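Starting a thread on the arm, mostly so I stop answering the same question one person at a time. Short version: it picks things up. Long version: I am not as impressed as the people who keep telling me I should be.

1/ For anyone new: this is the arm in the shared workshop on Erkow Street, the one Kauko Kiiskinen started and then moved away from. He left us the base, two working joints and a folder of notes in Finnish. I took it over in August. I did not volunteer so much as fail to leave the room.

2/ My position before I started was that a home-built arm is a very slow way to move an object a short distance. I would like it on record that I still think this.

3/ Parts. The gripper is a pair of black fingers with textured pads on the inside faces. I bought the set secondhand from Gerrit Van Wyk, who had given up on his own build. Should have asked more questions about why he gave up.

4/ Total spend so far is $1,377. That does not include the power supply I already owned, or the one I killed. Whenever somebody tells you they built an arm for 200 bucks, ask them what was in the drawer already.

5/ A small camera sits up at the wrist, looking down past the fingers. This was Svenja Thiele's idea and I argued against it for two weeks. I wanted one fixed camera over the table. She wanted to see what the gripper sees. We have done it her way and I will admit it makes the failures easier to understand. It has not made there be fewer of them.

6/ The cable to that camera is the worst part of the whole machine. Every time the wrist turns past a certain point it pulls, the picture drops out, and the software carries on as if it can still see. I have now routed it four different ways. Currently on zip ties and bad feelings.

7/ Software is a pile of scripts we call Orent. Somebody before me named it, I don't know what it means, and I'm scared to rename the folder because half the paths are hard-coded. It finds the object, picks an angle, closes the fingers until the motor current goes up, and stops.

8/ "Until the motor current goes up" is carrying a lot of weight in that sentence. The current goes up when you touch the object. It also goes up when the joint is dry, when the cable snags, and when you lean on the table.

9/ So, testing. I got tired of people showing me clips of an arm lifting a foam cube. A foam cube is the easiest thing in the world to grab. It has flat sides, it squashes, it forgives you. If your demo is a foam cube I assume you tried other stuff first and didn't like how it went.

10/ I asked for objects nobody would choose. Lieselotte Lindemann emptied a desk drawer for me. We ended up using a computer mouse a lot, and I've grown to respect it. The shell is curved, it gets wider and then rounds off at the back, and there is no good flat place to put a finger.

11/ We ran 69 tries with the mouse on the white table, putting it down by hand at a different angle each time. I counted a grab as good only if it was lifted, held for 9 seconds and set down without dropping. Gerd Oltmanns wanted to count "lifted" as a success. Gerd is in sales.

12/ Good ones: 41. That's 59 percent. You can call that promising if you like. If I picked up my coffee 59 percent of the time you would take me to see someone.

13/ Where it goes wrong: mostly the fingers close too far back, where the shell curves under, and the thing squirts forward out of the grip. When they close a bit further up the sides it tends to hold. None of this is news to anyone who owns hands.

14/ Second kind of failure is the shadow. With the lamp on one side, Orent sometimes decides the object is wider than it is and opens up for a mouse plus its shadow. Then it comes down off center and one finger gets there first. Moving the lamp helps. I don't love a robot that needs me to move the lamp.

15/ Third is dirt. The pads collect dust and crud and I'm pretty sure they grip worse for it, but I haven't tested that properly, so treat it as a guy's opinion. I wiped them between some runs and forgot between others. Yes, that makes my 59 percent a bit soft. I know.

16/ People asked if I've tried Ikard, the planner everybody on the Naciri board keeps pushing. I installed it. It spent a long time working out a beautiful curved path to an object directly under the gripper. Uninstalled it. Might go back when I'm in a better mood.

17/ Also asked: would I trust it with anything that matters? No. Would I leave it running while I get lunch? Also no. I unplug it at the wall when I go home, and I check the wall twice.

18/ What I would like from other builders is boring numbers. How many tries, what object, what counted as a drop, who moved the lamp. I've read a lot of build logs this year and could count the ones with a failure rate on one hand - mine has five fingers, for the record, and cost less.

19/ Next on the list is a proper strain relief for the camera cable and then the same test with a tape measure, which is heavier and slippery. Svenja thinks we'll get past 70 percent. I've bet her a pizza that we won't, and I'm the one doing the wiring, so read into that what you want.

20/ Last one, for everybody who said I was making the mouse up. It's had a hard life and so have I. 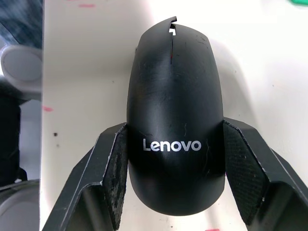
The Lenovo mouse between the fingers. Scratches and all.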